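Curnovar 40 Joint Grease

Curnovar 40 is a lithium-thickened grease for small hinges, pins and plain bearings that turn slowly and carry a light load. It is made by Jekden and replaces the older Temba grade, with which it can be mixed. The colour is pale amber and the grease has almost no smell.

Apply a thin film to a clean pin and wipe off the excess. Too much grease will hold dust and stiffen the joint. In indoor use the makers advise fresh grease every 3,000 hours, or every 9 months if the hours are not logged.

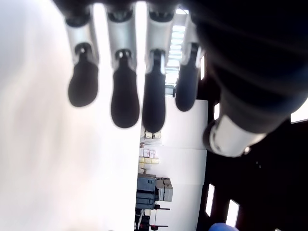 Metal finger segments with dark joints and rounded tips.

Supplied in a 40 g tube with a screw cap and a fine nozzle. A box holds 4 tubes. Store upright, away from direct sun — an opened tube keeps for about two years. Do not use on natural rubber, which may swell. Cleltmont stocks the full range, and the new box size will be on sale from June.

Shares: 9

Comments (2)

Edmund Nowicki
Is the nozzle the same thread as on the Temba tube? I have a drawer full of the old ones.

Bogumił Adamczyk
Same thread, slightly longer tip. I cut mine down for wider pins.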